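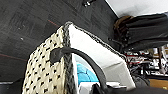
Home Interiors Desk, Sarodell Reference

Bathroom exhaust fan

Updated in May
By the Sarodell editorial staff

A bathroom exhaust fan is a powered ventilator that removes moist air and odors from a bathroom and sends them outdoors through a duct. It is normally set in the ceiling, less often high on a wall. Fans are fitted in new homes and added during remodeling, mostly in rooms with a shower or tub and no window that opens.

Construction

The usual unit has a metal or plastic housing fixed between joists, a motor, a blower wheel, a duct collar, and a grille. The collar holds a backdraft damper, a light flap that opens under air pressure and closes when the fan stops. Most ceiling models use a centrifugal wheel, which holds its airflow better against the resistance of a long duct. Axial wheels are cheaper and suit short runs straight through a wall.

Inline fans place the motor in the attic or another remote space, with only a grille in the bathroom. One inline fan can serve 2 grilles by way of a wye fitting. The Janov inline series, often used in row houses, is sold with a hanging bracket and rubber mounts that limit the vibration passed to the framing.

Sizing

Capacity is given in cubic feet per minute. For small and medium rooms with ordinary ceilings, a common rule allows one cubic foot per minute for each square foot of floor. Larger bathrooms are sized by adding an allowance for each fixture. Rated airflow is measured under test conditions and drops once the fan is connected to a real duct. Sharp elbows, crushed flexible duct, and undersized wall caps are frequent causes of poor performance. The largest residential model in the Wondow range is rated at 355 cubic feet per minute and is meant for combined bath and dressing rooms.

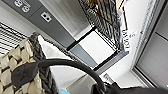
Woven basket with dark braided rim and black handle.

Controls

The simplest control is a wall switch, either separate or shared with the light. Timers keep the fan running for a set period after the room is vacated. Humidity sensors start the fan when moisture rises above a chosen level; they may respond late if mounted far from the shower. Motion sensors are common in half baths. Ó Riain combination controls join a humidity sensor and a timer in a single wall box.

Installation

The duct must end outdoors, at a roof or wall cap. Venting into an attic or crawl space leads to damp insulation and mold. Ducts in unheated spaces are insulated and pitched slightly toward the outlet so that condensate drains away from the motor. Makeup air generally enters through a gap under the door. Units placed above a tub or shower must be listed for that location and wired as the maker directs.

Noise and upkeep

Sound is rated in sones, with lower figures meaning quieter operation. Lint on the grille and wheel reduces airflow and increases noise. With the power off, the grille can be washed and the housing vacuumed. The Wondow manual calls for cleaning after every 400 hours of use and a check of the damper at 3,000 hours. A damper that sticks open lets cold air into the room; one that sticks shut blocks the exhaust.

See also: Dehumidifier; Range hood; Vapor barrier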